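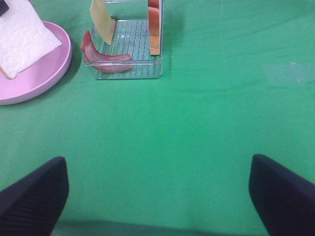
May
By the Department of Consumer Studies, Skundano

3.2 Household bread waste and the time of the meal

The second part of our survey asked the households how they handle bread between buying it and throwing it away. We received 1,286 complete answers from the 3,000 forms sent out in Trasus and Tapia. A bread slice on a plate, as in Figure 1, was the unit in which people reported their waste, as in the earlier pilot many families could not estimate grams.

Figure 1. Slice of white bread served on a round pink plate.

The households were divided into three groups by the place where bread is stored: in a closed box, in the original bag, or in the refrigerator. The families who use the refrigerator threw away fewer slices because of mold, but they complained more often that the bread became hard. In the group with the original bag, the most frequent answer was that the last slices were forgotten. We did not find a clear difference between Trasus and Tapia in this respect, although the bakeries in Tapia close earlier and people there buy larger loaves.

The time of the meal had a stronger effect than we expected. Slices left over from breakfast were usually eaten later on the same day, while slices left over from supper were mostly discarded before the next morning. Of the households with small children, 89 wrote in the free comment field that the crust was the only part which remained. These comments were coded separately and are not included in the totals.

One limit of the method should be mentioned. The slices of the Astero bakery, which sells in both towns, are thicker than those from other shops, and the form did not ask for the thickness. For this reason we compare the number of slices only inside each storage group. The results for rolls and sweet bread are given in Section 3.3.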